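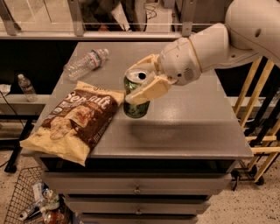

The top of a rolling cabinet is the worst-managed surface in most offices. I have maintained shared workspaces for 12 years, and the argument I want to make is narrow: a mobile drawer unit should be specified, placed and cleared as a work surface, or it should be given a top that will not hold anything.

Consider what collects there. An opened drink can. A bag of sea salt snacks. A water bottle, empty, on its side. None of these items belongs to the cabinet, and none of them was put there by decision. The desk was full, the cabinet was within arm's reach, and its top was flat and at a convenient height.

Purchasing treats the unit as storage. The order sheet lists drawer count, drawer depth, load per drawer, lock type and caster diameter. It rarely says anything about the top: no edge profile, no finish grade, no surface load. At Zastance, where I looked after two floors of open-plan seating, we had 58 pedestals and not one line in the specification dealt with the only part of them that people touched all day.

The consequences are small and repetitive. A can left standing on a painted top leaves a ring if there is condensation or a drip under it. A soft drink dries to a film that takes two passes with a damp cloth. A snack bag set down diagonally ends up with one corner over the front edge, directly above the drawers, and crumbs enter the gap under the top the next time a drawer is pulled. I have vacuumed that gap more often than I have vacuumed keyboards. A cabinet on casters also moves. A bottle on its side on a unit that gets bumped by a chair will roll unless it has been crushed flat enough to stay put.

Ruoxi Bai, who ran the adjacent floor, disagreed with me on the remedy. Her position was that people will eat at their desks, that the cabinet top is the right place for food and drink precisely for being lower than the keyboard and separate from it, and that the correct response is a raised lip of 5 mm and a daily wipe. I accept the first point. A spill on a cabinet costs less than a spill on a laptop. I do not accept the lip. It traps liquid, it makes wiping slower at the corners, and it tells the user that the surface is a tray. Trays fill up.

My own preference is a clearing rule with a fixed time and a fixed order. At 4:30 p.m. everything on the cabinet top is handled once. Open cans come first, upright, gripped on the side and carried to the sink to be emptied before recycling. Empty bottles go second, cap on or off according to the local collection rules. Snack bags go last: folded and clipped if there is anything left in them, thrown out if not. Then one wipe, back to front. The order matters mostly for the can. It is the only one of the three that can make the job longer if it tips, and people tend to reach over it for the bag.

The bin has to be close. We tested two placements in October, one at the end of each row and one by the kitchen door, and the kitchen door lost badly. An empty bottle will sit on a cabinet for days if the bin requires a walk past other people's desks. Chia-hao Tai, who handled our furniture orders through Ranasinghe, objected to paying for the extra bins. They cost less than one replacement top.

For new purchases I would ask for a flat top in a mid-gray, matte, sealed at the edges, with no lip and with the gap above the first drawer kept as tight as the runners permit. Gray shows crumbs and rings well enough to prompt a wipe. White shows too much and gets ignored after the first month. Cushioned tops solve the clutter problem by turning the unit into a seat, but they stain, and the covers are seldom stocked after the product line changes.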